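Platari Marsh

Platari Marsh is a stretch of reedbed and shallow water on the eastern shore of Lake Harance, and one of the best-loved places in the district for a slow day out. It lies 9 kilometres from the market town of Gunidberg, and most visitors come by the little bus that follows the lake road (a lovely ride in itself, if you can get a window seat). 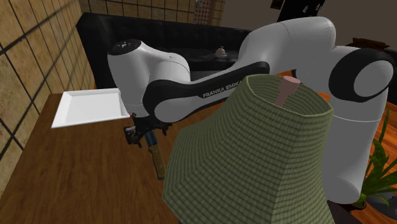 A green lampshade by a brown wooden table.

The marsh was opened to walkers in 2000, when the old cattle track was raised and given a boardwalk. There are two marked paths. The shorter one loops through the reeds and comes back past the bird hide, while the longer carries on to the hamlet of Karaca, where there is a guesthouse and a very welcome tea room!

Bird life is the great draw, and 92 species have been recorded. Herons can be seen all year, and June is the month for warblers, which sing from first light until well into the morning.

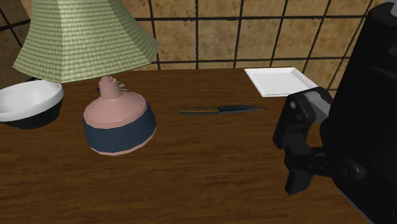 Table lamp, bowl and square plate against a tiled wall.

Karaca is also the starting point for rowing boats in summer. The landing stage is at the bottom of the village street, and the last boat goes out at 4 pm.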